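Jirnimow pineapple

The Jirnimow is a small pineapple grown for the fresh fruit market. It was selected from older garden stock by the grower Safta Văduva and first sold under its present name by the Didenko nursery. Most plantings are on well-drained, slightly acid soils below 200 meters.

Growth and harvest

Plants are started from suckers or from the crowns of harvested fruit. Suckers bear sooner and are preferred by commercial growers. Rows are set 44 inches apart, and a mature plant has stiff leaves with spines only near the tips. Each plant produces one fruit at a time, and a second, smaller crop grows from side shoots. The main harvest begins in July. The largest planting, at Andoson, covers 25 acres and shipped 1,033 crates in its first season.

Like all pineapples, the fruit forms when many separate flowers join around a central core. It does not become sweeter once cut from the plant, so growers wait until color has spread well up from the base.

Storage and use

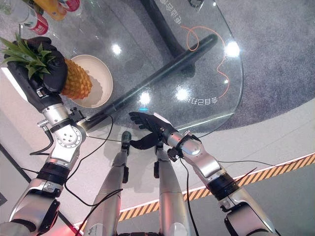
Whole fruit keeps for a few days at room temperature and longer in a cool room. Cut pieces should be covered and chilled. Raw juice contains bromelain, an enzyme that breaks down protein and prevents gelatin from setting. Canned fruit does not have this effect, as heating destroys the enzyme. In the Skunska district the cores are simmered with sugar to make a thin syrup.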